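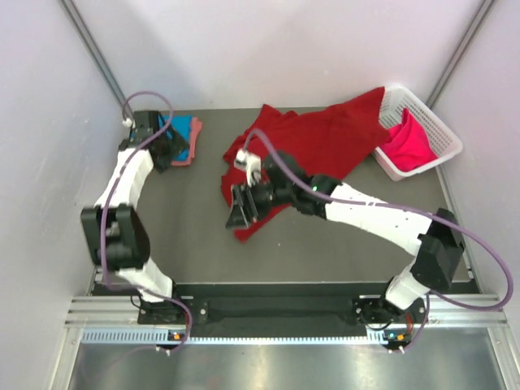
Gripper comparison, first slide. Start with why we did it: the Wirnar fingers we had been using were fine on boxes and poor on fabric, and folding was the job we had been asked to look at. Two other sets were on the shelf, Sinum and Bolger, so we ran all three on the same cell with the same cloths. Point out the red cloth in the middle, with one flap over the side of the basket. Most of our trials began from something like that, a crumpled heap with no obvious corner. Say that the folded stack at the back left is the easy end of the task and the heap is the hard end.

**Set-up (keep short)**

Both arms on one rail, both carrying the same gripper type in any given run. Controller was the Civau throughout. We didn't touch the gains between grippers. Somebody will ask about this, so say it now.

Each set got 20 starts from a heap. A start counted as good if the arm lifted a single layer within 7 seconds. Picking up two layers was a fail, even if the cloth came out flat later on.

**Results**

- Wirnar: 7 good starts out of 20. Nearly all the fails were double layers.
- Sinum: better at the edge, worse in the middle of a bunch. The tips are thin and they slide under a fold well, but they let go when the arm speeds up.
- Bolger: the best of the three. Softer pads, wider tips.

Pause here. The numbers for Sinum and Bolger are on the handout, no need to read them out.

Pressing down on a finished stack made no difference between sets. All three could do it. We stopped measuring that after the first morning.

**Cables**

Spend a minute on this even if time is tight. We lost more runs to cable routing than to grip. The loop has to be long enough for the wrist to turn and short enough that it doesn't brush the cloth. We tried 78 cm and it dragged. 59 cm was fine on the left arm and a bit tight on the right when reaching across to the far corner. We left it at that and limited the reach.

**Cameras**

Herman Liew did the wrist camera work and will take questions on it. My part is only this: the gripper hides the bit of cloth you most want to see at the moment it closes. Wider tips make that worse, so Bolger loses something here. We haven't put a figure on it.

**What we would do next**

Mixed pair, Sinum on one arm and Bolger on the other. Not tried yet. Needs a second tool file on the Civau, and the change-over is slow.

Also thicker cloth. Everything so far has been light stuff. Towels are booked in for April.

Leave the results slide up for questions.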